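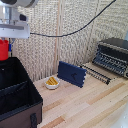
Offene Stoffbox in Schwarz mit Trennwand und Griffschlaufe, unterer Bereich außen braun

Startseite | Regale | Steckregale | Zubehör | Ersatzteile | Kontakt

Driltanar Steckregal, Grundfeld mit 4 Böden

Das Driltanar ist ein schraubenloses Steckregal für Abstellräume, Werkstätten und Archive mit mittlerer Belastung. Hersteller ist Jarnness, die Auslieferung erfolgt über das Lager Grunville. Das Grundfeld besteht aus zwei Seitenrahmen, den Längsträgern und 4 Fachböden. Anbaufelder nutzen einen Seitenrahmen des Nachbarfelds mit und können deshalb nicht frei stehend aufgebaut werden.

Abmessungen und Werkstoffe

Höhe des Grundfelds: 162 cm
Tiefe: 300 mm
Stärke der Fachböden: 18 mm
Fachböden: Spanplatte, beidseitig beschichtet, Kanten umlaufend geschlossen
Seitenrahmen und Längsträger: Stahlblech, gekantet, pulverbeschichtet
Fußplatten: Kunststoff, im Lieferumfang enthalten
Farben: Lichtgrau, Anthrazit

Die angegebene Tiefe ist die Nutztiefe des Fachbodens. Das Außenmaß fällt durch die Profile der Seitenrahmen etwas größer aus. Bei Nischeneinbau ist die Maßzeichnung aus dem Datenblatt zu verwenden. Sockelleisten sind zu berücksichtigen, die Seitenrahmen haben unten keine Aussparung.

Aufbau

Die Längsträger werden mit ihren Haken in die Schlitzreihe der Seitenrahmen eingehängt und mit einem Gummihammer bis zum Anschlag eingeschlagen. Ein Träger gilt als eingerastet, wenn die Oberkante der Hakenlasche bündig im Schlitz sitzt. Zuerst werden der unterste und der oberste Träger montiert, danach die übrigen. Die Fachböden liegen lose auf dem Trägerprofil auf und werden seitlich durch die Rahmen geführt.

Das Feld wird liegend vormontiert und anschließend aufgerichtet. Auf unebenem Untergrund werden Ausgleichsplatten unter die Fußplatten gelegt, höchstens zwei je Fuß. Eine Wandbefestigung ist bei dieser Bautiefe immer erforderlich. Die Winkel liegen bei, Dübel und Schrauben nicht – die Auswahl richtet sich nach dem Wandaufbau.

Belastung

Die zulässige Fachlast steht auf dem Typenschild am linken Seitenrahmen. Sie gilt für gleichmäßig verteilte Last. Punktlasten in Feldmitte, etwa durch Kanister oder Maschinen auf kleinen Füßen, sind zu vermeiden oder durch eine Lastverteilplatte abzufangen. Schwere Güter gehören in das unterste Fach. Wird ein Fachboden entfernt, vergrößert sich die freie Rahmenlänge und die zulässige Feldlast sinkt, die Werte dafür enthält das Datenblatt in einer eigenen Tabelle. 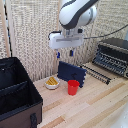

Das Umhängen eines Bodens ist auch am stehenden Regal möglich. Das betreffende Fach und das Fach darüber müssen leer sein. Der Träger wird von unten mit leichten Schlägen gelöst, abwechselnd links und rechts. Verbogene Hakenlaschen dürfen nicht zurückgerichtet werden, solche Träger sind zu ersetzen.

Verwendung mit Boxen und Behältern

Offene Stoffboxen, Kartons und Kunststoffkästen können direkt auf den Fachboden gestellt werden. Maßgebend ist die Grundfläche im befüllten Zustand, weiche Seitenwände bauchen unter Last aus. Bei Boxen mit Griffschlaufe an der Stirnseite sollte die Schlaufe nach vorn zeigen und nicht zwischen Box und Seitenrahmen geraten. Über der Box ist genügend Freiraum zum Kippen vorzusehen, andernfalls schleift die Oberkante beim Herausziehen am Träger des nächsten Fachs.

Behälter dürfen vorn überstehen, solange der Schwerpunkt über dem Boden liegt. Für schmale Teile ist die Abrollleiste erhältlich, die ohne Werkzeug auf die Vorderkante gesteckt wird. Sie passt nur auf Böden der oben genannten Stärke. Für die älteren Böden der Serie Szekeres gibt es keine passende Leiste mehr.

Kompatibilität

Seitenrahmen der Serie Szekeres haben eine abweichende Schlitzteilung. Träger beider Serien lassen sich zwar einhängen, rasten aber nicht vollständig ein. Die Kombination ist unzulässig. Fußplatten und Wandwinkel sind austauschbar.

Pflege

Böden feucht abwischen, stehende Nässe an den Kanten vermeiden. Lackschäden an den Profilen mit dem Ausbesserungsstift nacharbeiten, vorher entfetten. Für Außenbereiche und dauerhaft feuchte Keller ist das Regal nicht vorgesehen.

Lieferung

Versand zerlegt in zwei Packstücken. Rahmen in Anthrazit sind ab August wieder lieferbar, Lichtgrau ist ab Lager verfügbar. Einzelböden und Träger werden unter Ersatzteile geführt.

Geteilt: 18 | Kommentare: 4

Zuletzt aktualisiert: 27. Juni 2022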